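Chewy Ginger Molasses Cookies (the ones that finally stayed soft)

I have been chasing this cookie since October, when Teresa Hegarty brought a tin of them to our street potluck and I ate four before I even found a plate. She gave me the recipe on the back of an envelope, and of course it had no oven temperature on it!

So I've been guessing. My first batch came out like roof tiles. The second was better, but I'd used blackstrap molasses and my son said they tasted like a tire (fair). Regular molasses is what you want, plus a whole tablespoon of ground ginger and a good pinch of black pepper – trust me on the pepper.

Chill the dough for an hour, roll it into 14 fat balls, dip the tops in coarse sugar and bake until the edges look set and the middles look underdone. Pull them out anyway. They firm up on the pan.
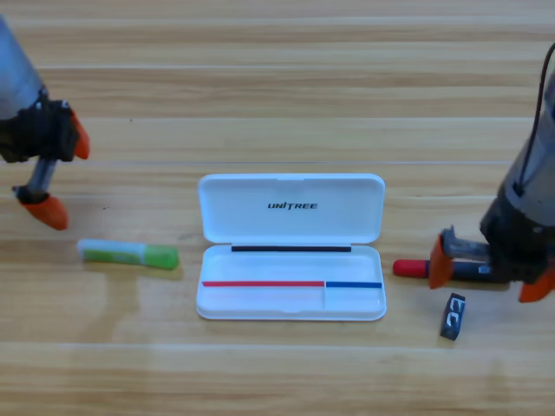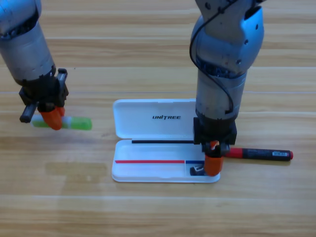
Cooling is where I always got impatient. Give them ten minutes on the baking sheet and then move them to a rack, or the bottoms go soggy. I'm after a color somewhere in those honey-brown streaks in the wood of the tabletop, only a shade or two darker from the molasses. If they're going much past that at the edges, take a minute off the next tray. They keep for five days in a tin with a slice of bread tucked in, and the dough freezes really well too.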